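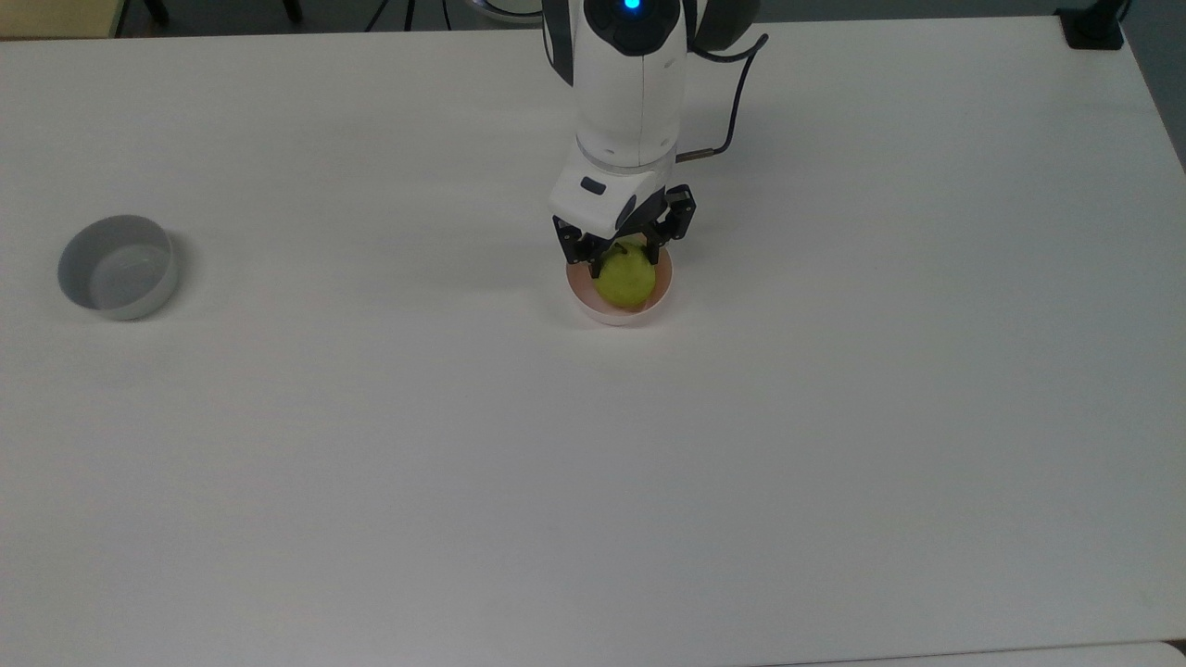
Door access logs are kept too long

By Lenni Vuorinen
1 May 2026

Most small offices with card entry keep a record of every door event. Few have decided how long to keep it. The setting is left where the installer left it, and on the Plodum controllers fitted in our building that was 600 days.

I think this is far too long, and that 24 days would do for nearly every ordinary site.

Consider what the log is used for. A laptop goes missing, or a fire door is found propped open, and someone asks who came through and when. Such questions come up quickly. I went through the requests made at our Tuvetti office over the past year. There were 13. All but one concerned the previous fortnight, and the exception was a payroll query that should have been answered from timesheets.

Against that, a long log has costs. It shows when each person arrives, how often they leave their desk and which evenings the building stands empty. Anyone who obtains a copy has a fair plan for a break-in. Staff also assume, with some reason, that a record kept for more than a year will one day be used to check their hours.

Damián Olvera, who looks after the Gosel site, disagrees. His argument is that slow thefts from a stockroom may only show up at an annual count, and that by then a short log is gone. The point is fair for stockrooms. It does not follow that the kitchen door needs the same treatment. Most controllers allow retention to be set by door group, and ours at Pesonen Road has had two groups since February – stores at 171 days, everything else at 24.

The change took less than an hour. Export anything tied to an open incident first, then alter the setting, then check that the backup follows the same rule. Ours did not. The controller had cleared its old events and the nightly backup still held the lot, so the first week's tidying achieved very little.

Installers should ask for a retention figure at handover and write it on the commissioning sheet, next to the fail-safe settings.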